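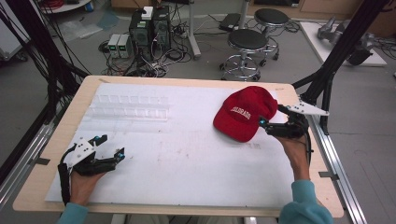

Remettre en forme une casquette de baseball

Une casquette ne meurt presque jamais de vieillesse. Elle meurt au fond d'un sac de sport, sous une paire de chaussures, ou sur la plage arrière d'une voiture garée en plein soleil. Bonne nouvelle : tant que la visière n'est pas cassée, on peut la récupérer.

Il vous faut
– une bassine
– un peu de savon de Marseille ou de lessive douce
– une vieille brosse à dents (la vôtre, pas celle d'un colocataire)
– une serviette éponge
– un bol renversé, à peu près de la taille de votre tête
– une plaque ou une table que vous acceptez de salir

Avant de mouiller quoi que ce soit
Regardez de quoi est faite la visière. Tapotez-la : un bruit mat et mou, c'est souvent du carton, et le carton n'aime pas les bains. Dans ce cas, nettoyage au chiffon humide et rien d'autre. Les casquettes d'avant les années 80 sont presque toutes concernées. J'ai transformé une Kirkero de collection en papier mâché, je parle donc en expert.

Faites aussi un essai de couleur à l'intérieur, sur le bandeau. Les rouges sont les pires. Si le chiffon blanc devient rose, eau froide obligatoire et trempage interdit.

Le lavage
Remplissez la bassine d'eau à 20 degrés, savonnez, plongez la casquette. Laissez tremper 13 minutes si elle est simplement défraîchie, une demi-heure si elle a fait un été entier de chantier. Brossez d'abord le bandeau intérieur, où se concentre tout ce que vous préférez ignorer, puis le tissu. Sur les broderies, brossez dans le sens du fil et sans insister, sinon les lettres peluchent. Rincez jusqu'à ce que l'eau soit claire.

Ne tordez pas. Tamponnez avec la serviette.

La forme
Posez la casquette sur le bol et lissez les panneaux avant avec le plat de la main. Pour la visière, courbez-la doucement entre les deux mains, du centre vers les bords, puis glissez-la dans un mug si vous aimez les courbes prononcées. Marta Pasichnyk, du forum Zonance, jure par deux élastiques larges – essayez, mais les étroits laissent des marques.

Le séchage
À l'air libre, loin du radiateur. Comptez environ 6 heures en été et une nuit complète en février. Le sèche-linge, c'est non. Le sèche-cheveux aussi, même sur tiède, même « juste deux minutes ».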